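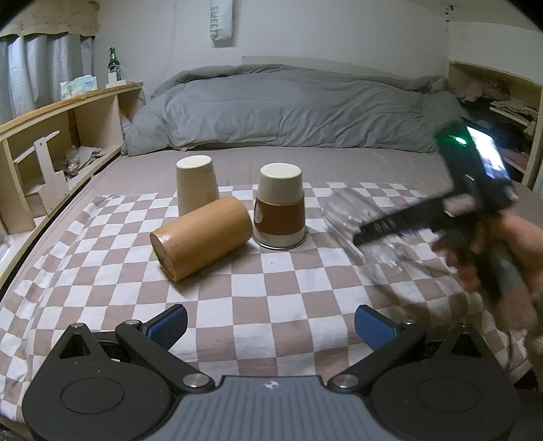 Paper cups and wooden cup on the checkered cloth, clear cup or glass above, bed in unit 192.

Musbridge Residents' Help Board
Category: Rooms and Furnishings
Topic: Sorting and storing cups where the bed is the only large surface

Posted by Unit192_Kershaw

I am a resident of Kershaw House in Bretirport and have recently moved from a shared suite to a single unit. The unit has a bed, shelving on both sides of the head of the bed, and very little else in the way of a flat surface. There is a narrow ledge under the window, but it slopes and is not suitable for anything that can roll.

I am at present going through my drinking cups to determine which should be kept. As there is no table, I have folded the duvet up to the far end of the bed and laid a checkered cloth over the sheet at the near end. The cups concerned are paper cups, which I rinse and use again for dry items such as paper clips and tea bags, a small wooden cup with a glossy finish, and a clear one which I use daily for water.

I would be grateful for guidance on the following matters.

First, whether cups should be stored upside down or right way up on an open shelf. I have been turning the paper ones over to keep dust out, but a neighbour informed me that this is poor practice.

Second, how the wooden cup should be looked after. It has developed a faint smell of coffee, and I do not know whether it may be soaked. It has also rolled off the bed on more than one occasion. I now lay it down on its side against one of the others, with mixed results.

Third, whether the residence has any rule against using the bed as a work surface. The handbook refers to "keeping bedding clear of kitchenware" but appears in a section on hot plates, and I am uncertain whether it applies to empty cups.

I am not seeking to purchase more furniture. The passage between the bed and the door must be kept clear and there is no room for a folding table when it is open. A trolley was suggested to me and I have ruled it out for the same reason.

Thank you in advance for any assistance.

Reply from Musbridge_Housing_Desk (Staff account)

Thank you for your enquiry. The Housing Desk is able to respond to the third matter and, in part, to the first.

Use of the bed as a temporary surface

There is no rule in the Kershaw House handbook against placing empty, clean cups on a made bed. The passage you have quoted applies to kettles, hot plates, pans and any vessel holding hot liquid. Residents are asked to observe the following when sorting household items on a bed:

Cover the sheet with a cloth or towel that can be washed separately. The arrangement you describe, with the cloth at the near end and the duvet moved to the far end, is acceptable to this office.

Place only empty items on the bed. A mattress gives under the hand, and a full cup will tip when weight is applied some distance away from it.

Smooth the cloth before setting anything down. A fold under the rim of a light cup is sufficient to bring it over.

Clear the bed before leaving the unit. This is a condition of the cleaning schedule, under which staff may move furniture in order to reach the baseboard heater. Staff are instructed not to handle residents' cups and will postpone the unit to the following round if the bed is occupied by loose articles.

Open shelving

The shelving supplied in single units is the Grultevberg wall model, 1666 mm in height. The shelves are finished with a wipe-clean coating. Residents may store cups on any shelf below shoulder height. The top shelf is not intended for breakable items, and glass should not be placed there under any circumstances. A claim for damage to flooring or bedding arising from a fall from the top shelf will ordinarily be charged to the resident.

With respect to cups being stored upside down, the residence has no position, provided that they are completely dry. Cups turned over while damp leave rings on the coating, and these rings are recorded at the move-out inspection. A sheet of shelf liner prevents the difficulty. Liner may be requested at the front counter by submitting Form 1084. There is no charge for the first roll. Adhesive liner is not permitted, as it cannot be removed from the coating without damage.

Residents who need a larger surface on an occasional basis may use the long table in the ground floor lounge. It is not bookable. The lounge closes at 9 p.m. except on Sunday, when it closes at 6 p.m.

Should you have further questions regarding the unit or its furnishings, please reply below or visit the front counter during posted hours.

Reply from Harbour_Row_Kitchen_Program

Our program offers classes in household management to tenants in Bretirport, and the storage of cups is raised in nearly every session. The comments below are offered for general information.

Upside down or right way up. Both methods are in common use and each has a drawback. A cup stored upside down is protected from dust on the inside, but its rim rests on the shelf, and the rim is the part that meets the mouth. A cup stored right way up keeps its rim clean but collects dust. For a cup in daily use, such as your clear one, we recommend right way up, as it will be rinsed before dust has time to settle. For cups used only now and then, we recommend upside down on clean liner, with the liner replaced or washed each month.

Your neighbour may have had trapped moisture in mind. The concern is a fair one. Any cup that is turned over before it has dried will hold damp air, and a stale smell will develop. Leave the cup on its side or on a rack for an hour or two first.

Paper cups. We would ask you to reconsider rinsing these. A paper cup is lined on the inside to hold liquid, but the seam and the bottom edge are not made for repeated washing. Once water enters the seam the cup will soften, and it may not dry fully for a day or more. If the cups are to hold dry items, wipe the inside with a barely damp cloth and allow them to stand open. A cup that has held milk should be discarded, as the residue cannot be removed reliably by wiping. Any cup that feels soft at the base should also be discarded.

If a cup has a cardboard sleeve, slide it off before wiping. The sleeve holds moisture against the wall of the cup and can leave a mark. It may be put back afterwards, and it is a convenient place on which to write the contents.

Paper cups are very light and are easily knocked over on a soft surface. Standing them upside down while you sort, with the wide end on the cloth, makes them steadier. They can be turned over again once they are on a firm shelf.

Wooden cup. A wooden cup should not be soaked, placed in a dishwasher, or left with liquid standing in it. Wood takes up water unevenly and may split along the grain. The following treatment is suitable for a mild coffee smell:

Mix one teaspoon of baking soda with enough warm water to form a paste.
Spread the paste inside the cup with a soft cloth and leave it for ten minutes.
Rinse quickly under warm running water.
Dry the inside and outside at once with a clean towel.
Leave the cup on its side, out of direct sun, until the following day.

Before doing this, please establish what the finish is. A glossy surface may be varnish or lacquer, in which case the cup should not be oiled and the paste should be kept to the inside only. If the finish is oil or wax, a thin coat of food-safe mineral oil may be applied once the cup is dry. Where the maker is unknown, put a drop of water on the underside. If it sits as a bead for several minutes, the surface is probably sealed. If it darkens the wood, the surface is probably oiled or bare.

As to rolling, the cup should be kept upright when it is in storage. While it must lie on its side to air, place it in a shallow tray or between the folds of a hand towel. We would not rely on a paper cup to hold it in place, as the wooden one is a good deal heavier.

Reply from third_floor_east

Just keep fewer cups. I have 2 and they both live on the shelf next to the bed. Turned over, no liner, no rings so far.

I can confirm that the coating marks if something is left wet on it, though. Mine has a ring from a plant pot which was there when I moved in, and it would be prudent to take a picture of yours now in case it is raised at the inspection.

Follow-up from Unit192_Kershaw

I wish to thank all who replied. I have submitted Form 1084 for the liner and was told to expect it by the end of April.

The drop of water remained as a bead on the underside of the wooden cup, and I have therefore treated it as sealed and will not be applying oil. The baking soda paste reduced the smell considerably after one treatment. I intend to repeat it once.

Of the paper cups, those which felt soft at the base have been put in the recycling. The remainder have been wiped and are airing. The clear cup is now stored right way up on the shelf to the right of the bed.

One matter remains outstanding. The Housing Desk states that cups may be stored below shoulder height, and I would ask whether this is measured from the floor or from a seated position on the bed, given that the upper shelves in my unit can only be reached by kneeling on the mattress.

Reply from Musbridge_Housing_Desk (Staff account)

Shoulder height is measured with the resident standing on the floor. Residents are asked not to kneel or stand on the mattress in order to reach the shelving. If the upper shelves cannot be reached from the floor in your unit, please ask at the front counter for a maintenance request, and the bed position will be reviewed at the next visit.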